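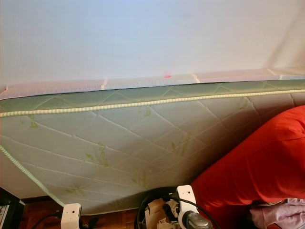 Zweiarmiger Aufbau vor hochkant gestellter Matratze, Testwohnung Dosside

Projekt Hailu: Regeln für Greifroboter in bewohnten Räumen
Zwischenbericht an die Grenia-Förderstelle
Stand: 21. September 2019
Berichterstatter: Illero, Arbeitsbereich Prüfverfahren

1. Stand der Arbeiten
Der Regelkatalog umfasst derzeit 106 Einzelregeln. Bewilligt waren deutlich weniger, aber Regeln vermehren sich, wenn man sie über den Sommer unbeaufsichtigt lässt. 18 davon haben wir als zwingend eingestuft, der Rest ist Empfehlung oder Wunschdenken und wird bis Januar sortiert.

Erprobt wird weiterhin in Dosside. Die Norm, an der wir uns orientieren, kennt den Arbeitsraum als Fläche mit Grenzen. Eine Wohnung kennt Matratzen, die an der Wand lehnen, und Kleidung, die dort liegt, wo sie liegt. Regel 6 (»Der Arbeitsbereich ist vor Beginn frei zu räumen«) wurde deshalb gestrichen. Ersetzt wird sie durch eine Sichtprüfung mit Protokoll: Was kann kippen, was kann sich verfangen, was darf der Greifer nicht berühren?

Zu großen, weichen Gegenständen gilt nun:
- Hochkant stehende Teile gelten als ungesichert, auch wenn sie seit Wochen niemandem auf den Fuß gefallen sind.
- Folie und Klebeband werden nicht als Griffstelle benutzt.
- Kabel am Greifer werden vor jedem Lauf auf freien Weg geprüft. Die Prüfung dauert kürzer als die Diskussion darüber.

2. Greifen in Bodennähe
Bettkanten haben uns mehr Zeit gekostet als geplant. Überhängender Stoff verdeckt, was darunter liegt, und die Kraftgrenzen aus dem ersten Entwurf waren für starre Teile geschrieben. Neu ist die Pflicht, vor dem Schließen der Finger anzuhalten und das Bild der Handgelenkkamera zu bewerten. Liegt Stoff im Greifweg, wird abgebrochen — ohne Ermessensspielraum, den das Team anfangs sehr großzügig auslegte.

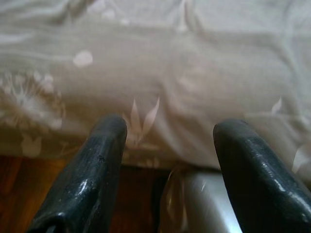
3. Abweichungen vom Plan
Von 16 vorgesehenen Abnahmeläufen stehen sechs noch aus. Der Verzug geht auf unser Protokollformular zurück, das in der ersten Fassung länger war als die meisten Läufe. Die neue Fassung passt auf eine Seite, sofern man klein schreibt. Mehrkosten entstehen nicht.

4. Nächste Schritte
Ausstehende Läufe abschließen, Empfehlungen kürzen, Begriffe vereinheitlichen (»Textil«, »Stoff« und »weiches Zeug« stehen noch nebeneinander). Die überarbeitete Fassung des Katalogs geht Ihnen im Januar zu.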